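Talking to Your Partner About Lubricant: speaker notes
Tridau wellbeing evening, Thu 22 January

Good evening everyone, and thank you for coming out when it would have been so much easier to stay on the sofa. (Wait for people to sit. The back row always fills up first, let them.)

I run a little reviews page, and after 355 of the things I have stopped blushing, so I'll do enough talking for all of us. You don't have to say a word tonight if you don't want to. There's a box for written questions by the door and I'll get to as many as I can.

I want to start with the idea that buying a bottle means something has gone wrong. I hear it nearly every week, usually from somebody very kind who is worried about hurting their partner's feelings. Bodies change with age, with tiredness, with medicines, after a baby, around the menopause, and sometimes for no reason you could put your finger on. How much you fancy someone and how comfortable things feel are two separate matters, and I do wish I'd been told so at twenty!

So, when to bring it up. My own advice is well away from the bedroom, at some dull and friendly moment when you're both doing something else. Washing up is good, and so is a long drive, because you needn't look at each other.
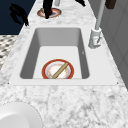

Keep it short and keep it about you. "I've been reading about this and I'd like to try it" does very nicely. It doesn't need a speech (says the woman giving one). If the answer is a bit of a silence, leave it be for a few days. People often come back to it themselves once they've had time to think.

Now the practical part, and do scribble this down. Water-based is the easy one to begin with: it washes out of sheets and is fine with condoms and toys. Silicone lasts longer but can spoil silicone toys. Oil and latex condoms must never meet, please, because oil weakens the latex. If you're prone to soreness or thrush, look for one without perfume or glycerine, and try a dab on your inner arm first. Pain that carries on deserves a visit to the GP or the clinic, and they truly have heard it all.

(Pass round the 2 sample trays. Breathnach on the left, Akix on the right. Neither firm is paying me, say so.)

I'll stop there for 7 minutes so you can fill your cups. After the break it's the questions from the box, and then a word on the Silport evening in September.

Contact the author | © Tridau Evenings | Back to top
We use cookies to make this site work better for you. Accept / Manage settings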